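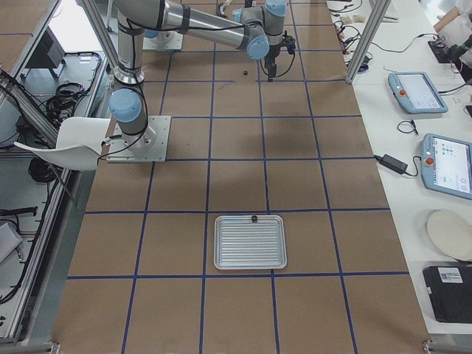

## 4. Preparación de masas y entrantes fríos

La presente sección describe el uso del robot de cocina Gostus para la elaboración de masas quebradas y rellenos fríos. Antes de comenzar, lea las advertencias de seguridad de la sección 2 y compruebe que el aparato está desconectado de la red eléctrica.

### 4.1 Montaje del accesorio amasador

1. Coloque la base sobre una superficie plana y estable, a una distancia mínima de 30 cm de cualquier fuente de calor.
2. Introduzca el vaso en la base y gírelo en el sentido de las agujas del reloj hasta oír el clic de cierre.
3. Inserte el eje Vescombe en el orificio central del vaso y presione hasta el tope.
4. Encaje el gancho amasador en el eje. La muesca debe quedar orientada hacia el asa.
5. Cierre la tapa y conecte el aparato.

**Nota:** el gancho Hrubý, suministrado con las unidades anteriores a septiembre, requiere el anillo adaptador incluido en la bolsa de accesorios.

### 4.2 Masa quebrada para tartaletas

La cantidad máxima de harina por ciclo es de 600 g. No supere este límite aunque el vaso admita un volumen mayor.

1. Vierta la harina y la sal en el vaso.
2. Añada la mantequilla fría, cortada en dados.
3. Seleccione la velocidad 4 y accione el pulsador de forma intermitente hasta obtener una textura arenosa.
4. Incorpore el agua fría por la abertura de la tapa, en pequeñas cantidades, con el aparato en marcha.
5. Detenga el aparato en cuanto la masa se separe de las paredes.
6. Retire la masa, envuélvala y déjela reposar en el frigorífico durante 30 minutos.

**Precaución:** no introduzca los dedos ni utensilios metálicos por la abertura de la tapa. Utilice exclusivamente el empujador.

### 4.3 Relleno de queso y hierbas

1. Sustituya el gancho por la cuchilla. Manipúlela siempre por la parte plástica.
2. Introduzca las hierbas lavadas y bien escurridas, y píquelas.
3. Agregue el queso fresco y mezcle a velocidad baja.
4. Detenga el aparato, desconéctelo y rebañe las paredes con la espátula.
5. Vuelva a cerrar la tapa y mezcle de nuevo hasta lograr una crema homogénea.

El relleno puede prepararse la víspera y conservarse refrigerado en el recipiente hermético Dinville.

### 4.4 Avisos durante el funcionamiento

Si la pantalla muestra el código 409, la tapa no está correctamente bloqueada. Desconecte el aparato, retire los restos de masa de la junta y repita el cierre. Si el código persiste, póngase en contacto con el servicio técnico autorizado.

Revisión del documento: 16 de octubre de 2019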